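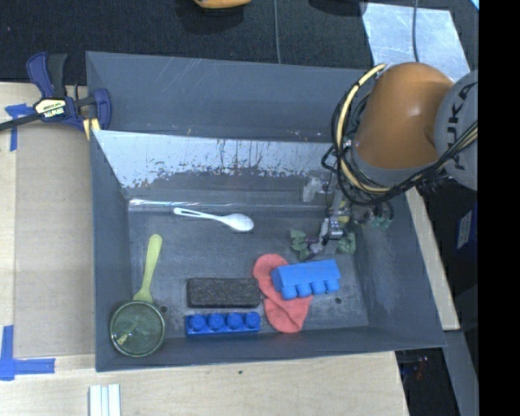
Progress Report to the Gillies Fund: Tribal Liaison Program, Second Period

Dear friends at the Fund,

It has been a full and mostly happy stretch since we last wrote, and we would like to thank you again for the patience you showed us over the winter, when the Pendamcombe council chamber was closed for heating repairs and half our calendar had to be moved.

Meetings held

The grant calls for 4 liaison meetings between the county and the tribal governments in our region. We have now held two of them, one in Pendamcombe in February and one at the Denda community hall, and both ran well past their closing time (the Denda one so far past it that supper was brought out again!). The talk in February was mostly about road maintenance where county and tribal routes meet, and who gets called first when a culvert washes out. There is now a draft call list, and the county road office has been using it on a trial basis. At Denda the subject was voter registration and the long drive to the nearest early voting site, which several elders have raised with us more than once.

Outreach

We mailed 800 copies of the plain-language guide to the state consultation process, and 33 people came to the Saturday workshop that went with it. A fair number of them had never been to a government meeting of any kind, and they asked wonderful questions, some of which we are still chasing answers to. The guide needs a better page on water permits. We knew that when it went to print, and we were told so again, kindly, by nearly every table.

Where we are behind

The shared calendar that Hitus is building for us is late. The listings work, but the notices that should go out when a meeting moves do not, and until they do we are phoning people ourselves. We have also not filled the part-time note taker position. Two good candidates took full-time work elsewhere, and we may come back to you about raising the hourly rate.

Spending

We are a little under budget on travel and a little over on printing and postage. With your agreement we would like to move the travel savings across to pay for the second printing of the guide.

Next steps

The third meeting will be hosted by the county, with early voting sites first on the agenda. You would be very welcome to join us, and there will certainly be pie.

With warm thanks,
The Tribal Liaison Program, Pendamcombe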